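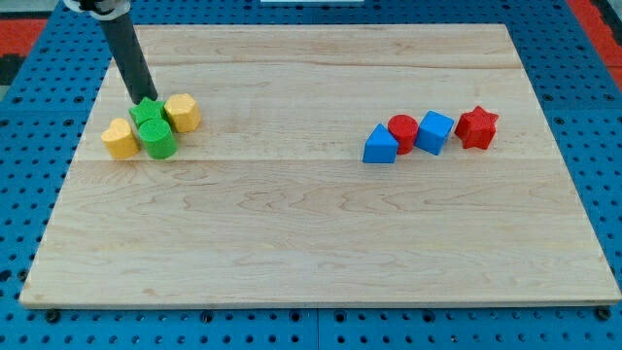
3. Matériel et dispositions

3.1. Les blocs et le plateau

Le matériel est un jeu de petits blocs de couleur, utilisé tel qu'il est livré par Flokholm. Nous avons retenu quatre couleurs : le rouge, le bleu, le jaune et le vert. Les formes comprennent des solides dont le nom est familier à tout locuteur adulte (étoile, cœur, cylindre) et d'autres pour lesquels l'usage hésite davantage, comme le prisme octogonal ou le prisme triangulaire. Ce déséquilibre est volontaire. Une étude antérieure menée avec des cubes seulement (corpus Prernden) ne permettait pas d'observer ce que fait un locuteur lorsque la forme est difficile à nommer et que la couleur, elle, ne l'est pas.

Les blocs sont posés sur un plateau rectangulaire en bois clair, lui-même placé sur un panneau perforé bleu. Le plateau est assemblé à partir de longues planches dont les joints restent discernables. Nous avions d'abord envisagé un support uni, puis nous avons gardé le bois : lors des essais préliminaires, plusieurs participants se servaient du bord avant du plateau comme repère (« près du bord », « au fond »), et nous voulions conserver cette possibilité. Les joints, en revanche, n'ont presque jamais été mentionnés. Les veines du bois ne l'ont pas été du tout.

3.2. Construction des dispositions

Vingt dispositions ont été préparées. Chacune répartit les blocs en deux ensembles séparés par un espace vide nettement plus large que les intervalles internes. Trois propriétés varient d'une disposition à l'autre : la compacité de chaque ensemble, son alignement et la distribution des couleurs entre les ensembles.

La figure 1 illustre le type que nous appelons « amas et rangée ». Sur la partie gauche du plateau, deux blocs jaunes et deux blocs verts forment un amas serré : l'étoile verte au fond, le prisme octogonal jaune à sa droite, le cylindre vert devant l'étoile et le cœur jaune à gauche du cylindre. Sur la partie droite, deux blocs bleus et deux blocs rouges sont rangés selon une ligne légèrement oblique, qui part de l'avant gauche avec un prisme triangulaire bleu. Les deux ensembles ont le même effectif et se trouvent à peu près à la même hauteur sur le plateau, si bien que ni le nombre ni la profondeur ne suffisent à les distinguer.

Figure 1. Disposition de type « amas et rangée » : jaune et vert à gauche, bleu et rouge à droite.

Dans ce type, aucune couleur n'apparaît des deux côtés. Un locuteur peut donc désigner l'ensemble de gauche par ses couleurs (« les jaunes et les verts »), par sa place (« ceux de gauche ») ou par son organisation (« le petit tas »). Les trois solutions sont également suffisantes du point de vue de l'identification. C'est le choix entre elles qui nous intéresse. D'autres dispositions bloquent une de ces solutions, par exemple en plaçant un bloc jaune dans chaque ensemble ou en alignant les deux.

3.3. Participants et consigne

Les descriptions ont été recueillies en juillet auprès de 42 adultes francophones, dans une salle de Medgate éclairée par le plafond. Les participants étaient assis face au plateau, du côté du bord avant. La consigne demandait d'expliquer oralement, à quelqu'un qui ne verrait pas la table, « comment les blocs sont rangés ». Le mot « groupe » a été évité, de même que tout nom de forme ou de couleur. Aucune limite de durée n'était imposée. Les participants ne touchaient pas les blocs et pouvaient se pencher pour mieux voir.

L'ordre de passage des dispositions était tiré au sort pour chaque participant. Une pause était proposée à mi-parcours – la plupart l'ont refusée.

3.4. Segmentation et codage

Dans les transcriptions, nous avons isolé toute expression désignant au moins deux blocs à la fois, soit 937 expressions de regroupement. Les mentions d'un bloc isolé (« l'étoile », « le truc à huit côtés ») ont été relevées à part et ne sont pas analysées dans cette section. Chaque expression de regroupement a reçu une étiquette principale : couleur, place, organisation ou forme. Lorsque plusieurs critères étaient combinés, l'étiquette correspond au premier énoncé. Ainsi, « les jaunes et les verts qui sont à gauche » relève de la couleur, « à gauche, les jaunes et les verts » relève de la place.

Deux cas ont demandé une règle supplémentaire. Le premier est celui de « ligne » et de « rangée » lorsque l'alignement est oblique. Certains participants parlent alors de « diagonale », d'autres maintiennent « ligne » en ajoutant « un peu de travers » ; nous avons codé les deux comme organisation. Le second concerne « ensemble » employé comme adverbe (« ils sont mis ensemble »), qui peut renvoyer à la proximité ou à une ressemblance. Nous avons tranché selon le contexte immédiat et écarté les occurrences indécidables avant le décompte.

3.5. Premières observations

La couleur vient en tête dans 445 expressions, un peu moins de la moitié du total. La place arrive ensuite, puis l'organisation. La forme seule reste rare, ce qui s'explique en partie par le matériel : les ensembles réunissent des blocs de formes différentes, et il faut donc énumérer pour désigner le tout.

Les dispositions « amas et rangée » se distinguent sur un point. L'ensemble serré y est le plus souvent introduit par ses couleurs, alors que l'ensemble aligné reçoit plus volontiers un nom d'organisation, même quand les deux descriptions se suivent dans la bouche du même participant. « Rangée » et « ligne » sont disponibles sans effort. Pour l'amas, les locuteurs hésitent entre « tas », « paquet », « carré » et « bloc », ce dernier terme étant gênant puisqu'il désigne déjà les pièces. Plusieurs reprises portent précisément sur ce mot, abandonné au profit d'une couleur. La section 4 examine ces reprises en détail, disposition par disposition.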